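Bench notes, August, Rallex drawer task

Started at 4 in the afternoon, which is later than I wanted, but the Bergeron log sync was being stubborn again (restart it twice, then it behaves!). Plan for this block was 49 demos of open drawer, pause, close drawer, all by hand with the gripper. Got through 10 before I stopped to look at the tracks.

Wrist drift is my problem today. I keep rolling my hand to the right at the end of a pull, and episode 586 has it so badly that I'm tossing it. Slower pulls look much nicer, so slow it is. Pusberg folks, if you pick this up tomorrow, please start from the same spot on the floor every time.

Drawer pulls are the part I want the policy to get right first, before we ask it to put anything away. I'm leaving the shelf alone for this whole block – blue towel on the left, the three books upright on the right – and then we can shuffle things for the Fevberg set. The drawer stays empty for now too, and the next thing I'd like to try in it is the little teal cup with the lid (gently!!).
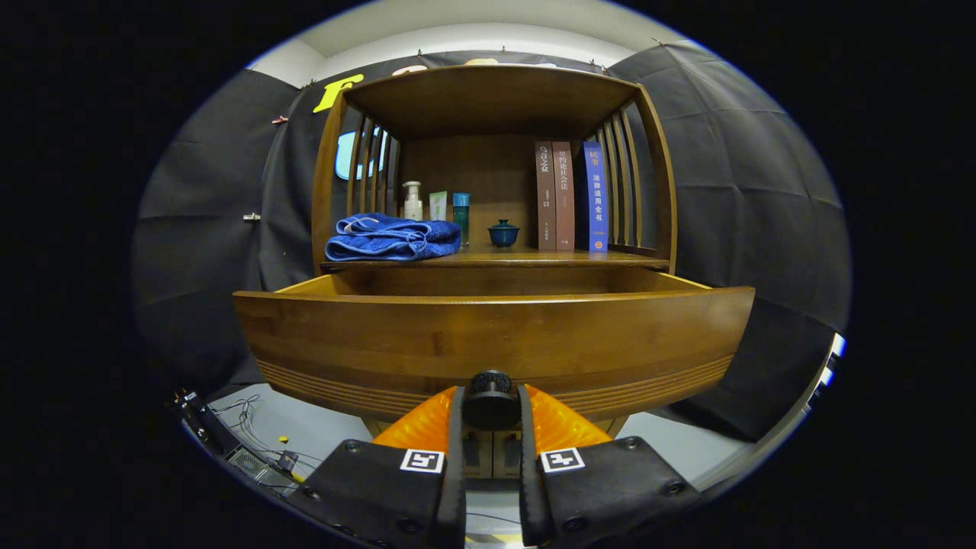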